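### 3.2 Surface wear in shared work areas

Tabletops in the Trirnthorpe building were included in the study if they had been in daily use before January 2022 and had not been refinished. This left 19 surfaces. Each was rated at the start and again at the end of the study period by the same two raters, who worked separately and did not see each other's sheets. Ratings covered scratches, stains, and loss of finish. Knots and natural streaks in the grain were not scored as damage, although early rating sheets show that they were sometimes confused with stains (Figure 2).

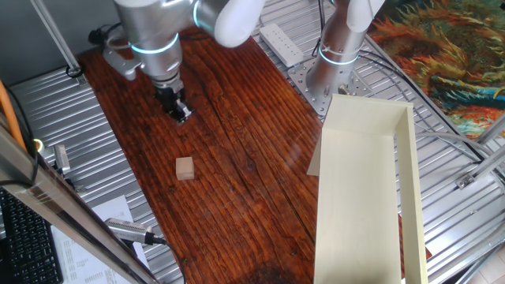

**Figure 2.** Wooden tabletop with dark grain, knots, and a few pale scratches.

Disagreements between raters were settled by a second visit. Most involved stains near the edges, where cleaning products tend to collect. Two surfaces were dropped at this stage after staff reported that they had been sanded in February.

Cleaning logs were kept on paper at Trirnthorpe and in a spreadsheet at the Dilleo site. The paper logs had more gaps. When an entry was missing, we treated the day as not cleaned, which probably understates how often the Trirnthorpe tables were wiped. Users were also asked to fill out a short form on how they judged the condition of a table. We received 30 forms, and the answers are discussed in Section 4.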